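Helmy Teaching Project
Progress report to the Canport Fund, second period
Prepared by the Mollgate workshop team

Thank you, as always, for your patience and for the kind questions that came back after our first report. We read them out loud at the Monday-morning-style meeting we now hold whenever enough of us are in the building, and several of them changed what we did next, so please keep them coming.

When we last wrote in January, we had only just moved from the single-arm bench at Cliltside to the two-armed robot, and we were still learning how to steer it from the operator's chair without tying our own shoulders in knots. I am glad to say that part is mostly behind us. We now have 707 recorded demonstrations, all of them made by a person driving both arms and hands by remote control, and 259 of those belong to the tableware set that you asked us to put first. The rest cover bags, boxes and a few soft items that we added when a session was going well and the operator was willing to stay on.

The tableware set took longer than we had planned, and I would like to explain why. A plate by itself is a fairly friendly thing to teach. A plate with a bag of chips on it is a good deal harder — the bag gives way under the fingers, it hides most of the rim, and the operator has to decide early which hand will go where. Our first operators each had their own way of doing it, and the recordings disagreed with one another so much that we set some 70 of them aside and agreed on a common starting position before carrying on.
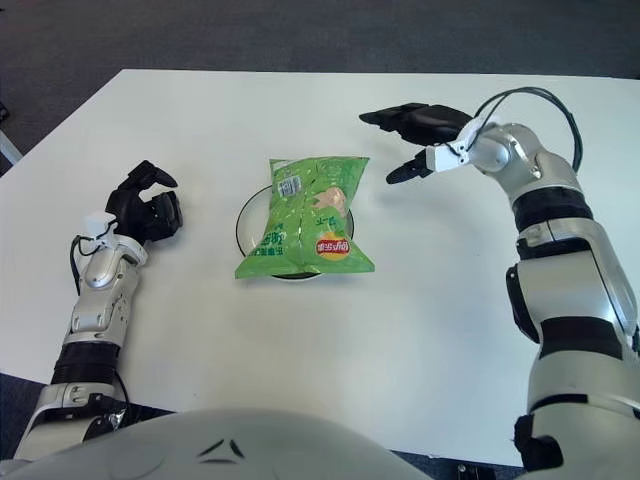
Plate and chip bag task, with both hands over the table.

Since agreeing on that starting position, sessions have gone much more smoothly. We have also changed how we train new operators. They spend their first afternoon moving the hands over a bare table, then work with the plate alone, and only then does the bag come out. It sounds slow, and one or two people did grumble, but we throw away far fewer recordings now and everyone goes home less tired.

Money is in good order. We spent a little less than expected on travel to Cliltside and a little more on spare cables, and the two very nearly cancel out. The full table is attached separately.

For the next period we hope to add 200 more demonstrations to the tableware set, mostly with bags of other sizes, and to begin the first training runs on the Mollgate machines. We would dearly love to have you visit while that is going on. Afternoons after two o'clock suit us best, and there is parking behind the building.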